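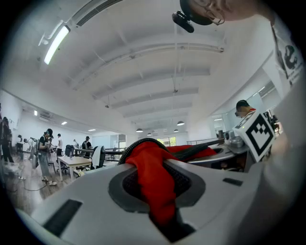

The job was to pick up a red cloth, and by lunch everyone at Gutireck had an opinion on how people pick up cloths. Pushpa Vashisht pinches from the middle. Esko Lehtinen goes for a corner, like a man removing a spider. Both have been doing it since childhood without feedback, and both were now being asked to do it into a hand-held gripper, over and over, so that a robot might one day pick up the habit.

Gutireck wants 900 good demonstrations of the cloth task by February. When I visited, it had 496 it was willing to keep. A demonstration gets thrown out if the demonstrator hesitates, and it turns out to be hard not to hesitate when you're thinking about whether you hesitate. Vashisht hums. 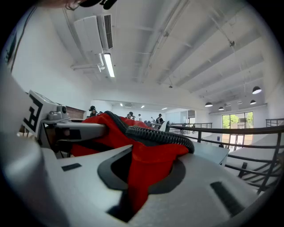 Cloth is a rotten pupil's first subject. A block stays a block whichever way you grab it, while a cloth becomes a different object each time, with its folds in new places and its corners gone missing. The old way of handling this was to write rules. Lehtinen wrote them for 3 years at a previous job and remembers one file that dealt only with hems. Now he squeezes, lifts, sets down and starts again, and the hems are the software's problem.

The squeezing is a skill, too. Close the fingers fast and the cloth bunches up nicely, but the robot learns to snatch. Close them slowly and it learns to dither. New people are told to handle the thing as they would at home, which rules out Lehtinen, who by his own account doesn't fold anything at home.

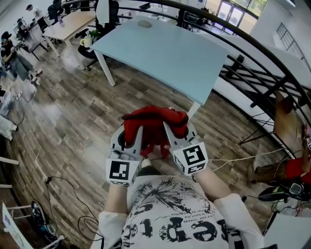

Randa Salameh thinks the whole business is too polite. Her complaint is that everyone demonstrates on their best behavior, so the robot never sees a person fumble a cloth and recover, and recovering is most of what housework is. She would like 129 of the remaining takes done badly on purpose. Vashisht has agreed to try it. Lehtinen says he can start right away.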